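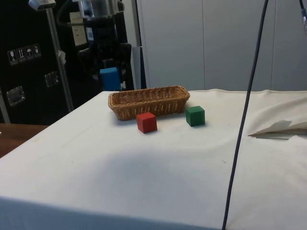

White tablecloth won't lie flat, and small dark specks on it

Posted by Cluvard

Hi all. Got a plain white cloth on the craft table, the one the kids use for their wooden blocks. Two problems. It rumples as soon as anyone leans on it and one side keeps folding back on itself into a sort of point. Also there are tiny dark specks on it, not many, don't brush off. The wicker basket for the blocks lives on there too, the long shallow sort. Could the basket be marking it? Washed it at 40 already, no differnce. Don't want to spend much, have had it 2 years.

Zernik
11 replies

Iron it damp, then put it straight on the table while still warm. Tablecloth clips on the edges, the springy metal ones, any pound shop. Get a felt underlay as well if you can, cloth grips it and stops sliding. Mine was cut to size, 73 cm wide, did the job.

Specks, try an overnight soak with oxygen bleach before you wash again. If they're rust they wont shift with that, lemon juice and salt instead. Test a corner first. No chlorine bleach on rust, sets it.

Widis
389 replies

Agree on the underlay. Wicker can leave bits behind, esp if it's been put away slightly damp, and damp wicker goes mouldy which gives you little black dots. Turn it over and wipe the bottom with a white cloth, see what comes off. Dry it outdoors if the weather's ok. Painted blocks I'd wipe too.

Sầm
just buy a wipe clean one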